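Salt Roads of the North
By Adanech Chala
Hellwig, hardback

I bought this book in November, after a friend in my reading circle had spoken of it for a whole evening. I knew little of the salt trade before and was afraid of a dry book. It took me two weeks to read, mostly in the mornings before work, and I want to write down what I think while it is fresh.
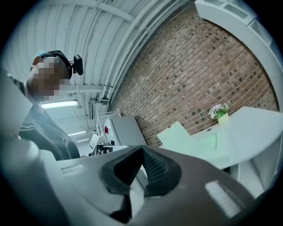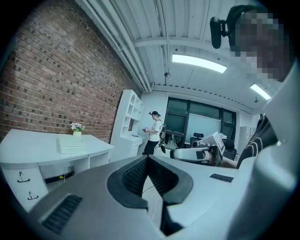
In each picture, a person with a camera worn at the head.

The story begins in the year 955, when a small port which the author calls Kelalholm sent its first boats south with dried fish and brought back salt. From there she follows the salt through 13 chapters: into the cellars, into the butter, into the tax rolls and at last into the quarrels between towns. The best chapter is the fifth, on the herring barrels. I had never thought that the size of a barrel could ruin a family, but she shows it step by step, with letters of a cooper's widow who writes very angrily and very well.

Chala writes in short, clear sentences, and I was thankful for this. English is my third language and I needed the dictionary only for the parts of ships. The footnotes are at the back of the book, so one must keep two bookmarks. I would have liked them on the page.

Less good are the maps. There are only three, and the one of the inland roads is printed so small that I read it with a glass. Several villages which are important in chapter eight are missing from it. Also the middle of the book, where she compares the salt prices of many towns, is heavy. I must confess that I jumped over 40 pages there and came back to them later, when I understood better why she needed them.

Hannelore Kröger, who lent me an older book on the same trade by Detlef Reuter, finds Chala too kind to the merchants. I do not fully agree. The last two chapters are quite hard on them, above all where she describes the bad winter and the locked storehouses.

I give it four stars of five. Who likes to cook and also likes old account books will be happy with it. The paperback is announced for spring, and I hope that the maps will be larger in it.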